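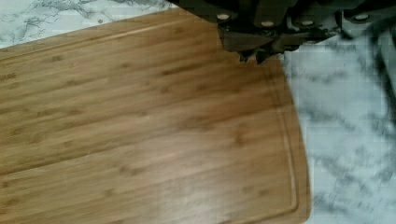 How much practice data does a robot need before it can wipe down a kitchen counter?

Less than most of us assumed a few years ago, provided the practice includes plenty of mistakes and the recoveries that follow them.

I've been chewing on this since October, when Haf Ellis and Trefor Beddoe circulated their results from the Prunholm project, and I'm still excited enough to bore people with it at dinner. The idea is simple. Instead of recording only clean, expert runs of a task, they let the robot try it, let it get into trouble, and had a person take over the controls long enough to get it out again. Then they trained on the rescues.

The numbers are what grabbed me. Their first policy, Gough, learned from 2,000 polished demonstrations. The second, Jikum, learned from 185 demonstrations plus 1,439 short corrections, most of them only a few seconds long (so far less human time overall!). On the same 9 kitchen chores, Jikum beat Gough on all but one, and the gap was widest on the jobs with contact in them: wiping, sliding, scraping, getting a fingertip under a flat edge.

That makes sense to me. A good operator never lets the gripper drift two inches off target, so a robot that copies a good operator has never seen what two inches off looks like. It gets there anyway, sooner or later, and then it's lost. A correction is a little lesson in exactly the spot where the lesson is wanted.

I also love what this does for the wrist view. Up close, a cutting board is mostly wood grain, and a patterned countertop smears into streaks as soon as the arm moves fast. People have told me for years that such footage is too messy to learn much from. The Prunholm team kept the blurry stretches in, and when they tried filtering them out, Jikum got worse at fast reaches.

There are fair complaints. All the corrections came from a handful of people at one site, Jistham, and I'd like to see a stranger's hands on the controls. Somebody also has to sit there and watch, ready to step in, and that's tiring work that doesn't show up in a table of results. The one chore where Gough won, stacking bowls, deserves a proper look too. My guess is that operators stepped in too early there and the robot never got to learn the slow part.

Still, I'd take this over another giant pile of perfect runs. Ellis and Beddoe say the next round will log when the operator chose to step in, as well as what they did, and I can't wait to read it.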